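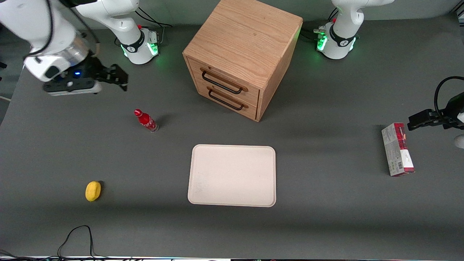

*A wooden drawer cabinet at the back of a grey tabletop.*

Sokdale's carbon levy began in June, and I'll confess I expected far more grumbling over the teacups! Each of the valley's 128 larger workshops now pays for what goes up its chimney (the first 100 tonnes are free, bless them), and the money goes towards insulating the draughty old terraces by the river. Nearly seven in ten households tell the council they'd keep it, though the bakers would still like another five years to change their ovens.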